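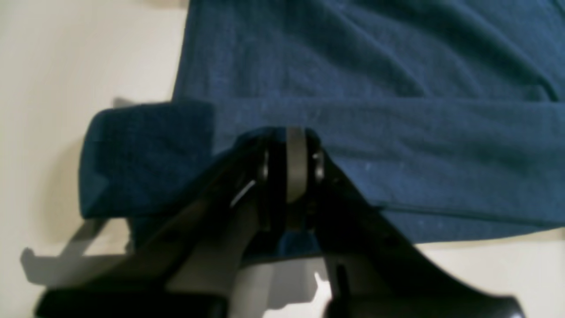

Dark blue cloth with a fold line, on a pale tabletop

Search this site Enter keywords Go

SLEEPING WELL WHEN IT'S HOT
Speaker notes, Disberg library, Saturday morning talk

Open with the question: who slept badly last night? Wait for hands. (In August there are always hands!)

Say hello, and thank Plistero for the room and the iced tea.

First point. Your body cools down a little as you fall asleep, and a hot bedroom gets in the way of that. I love this one, it explains so much. Kicking off the covers at 2 a.m. is your body doing its job.

Then the walk story. The summer I lived in Vávra I had a top-floor room, number 86, with one tiny window, and I started taking a slow walk after dinner just to get out of it. I slept better that month than I had all spring. Keep this short, I always run over here.

Things to try this week:
- Blinds down before the sun reaches the window, open up again once it's cooler outside
- Lukewarm shower before bed
- Hard workouts in the morning, easy stretching at night
- Last coffee at lunch
- Same wake-up time, weekends too (groans expected)

Do the stretch with them. Seated, feet flat, breathe in for four, out for four. Go through it twice. People giggle the first time and that's fine, let them.

Fans: great for moving air, but in very high heat a fan alone may not keep you safe. Slow down and say this one clearly. Older people and anyone on regular medicine should ask their doctor about hot weather.

Naps. Yes! Up to 86 minutes is what I managed once on the Nelleo ferry, and I was useless all evening. Twenty is plenty.

Questions. If it's quiet, ask what they drink before bed.

Sign-up sheet for the evening walks is by the door.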